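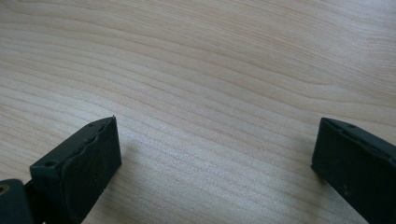

Sellers of vacant land are frequently surprised by the length of time between an accepted offer and a closing. The following remarks concern the due diligence period, as it has been conducted on parcels handled through this office, and are offered for the general information of owners in Dandden and the surrounding townships.

A buyer who intends to build will ordinarily request a feasibility period before the deposit becomes nonrefundable. For the Coller Road parcel, which closed in March, the period was 157 days. The owner had expected 30. Most of the difference was attributable to the access question. The deed described a right of way 20 feet in width, while the county required a wider one for any use beyond a single residence. An agreement with the adjoining owner was eventually recorded, and the purchase price was adjusted to reflect its cost.

Owners are advised to locate the most recent boundary survey before listing. A tax map does not serve the same purpose. Where acreage is stated in an older deed as "more or less," the buyer's lender will generally ask for a new survey, and the contract should state which party is to pay for it.

Wetland delineation deserves separate mention. On the Liven tract, roughly a third of the gross acreage was found to be unavailable for construction. The listing had been priced on gross acreage. It was withdrawn and later offered again on the basis of usable uplands, and it received 2 offers under the revised terms.

Extensions should be addressed in the original contract. This office prefers that each extension carry an additional deposit, released to the seller and credited to the buyer at closing. The Kaczmarczyk farm contract contained no such provision, and the land remained off the market through an entire building season while the buyer sought a zoning change.

Questions regarding mineral rights and agricultural tax classification will be taken up in a later entry. Owners with a signed contract should direct questions about its terms to their attorney.

Comments

landowner_dd: Does the extension deposit apply if the delay is on the county's side? Ours sat in review all summer.

Reply from the author: It may, depending on the wording. Some contracts suspend the period during government review. Yours should be read with that in mind.

creeksidelot: We paid for the survey ourselves before listing and would do it again. The buyer's lender accepted it.

Related posts

Reading a Plat Before You List
Gross Acres and Usable Acres
Shared Driveways and Recorded Easements
When a Buyer Requests a Zoning Contingency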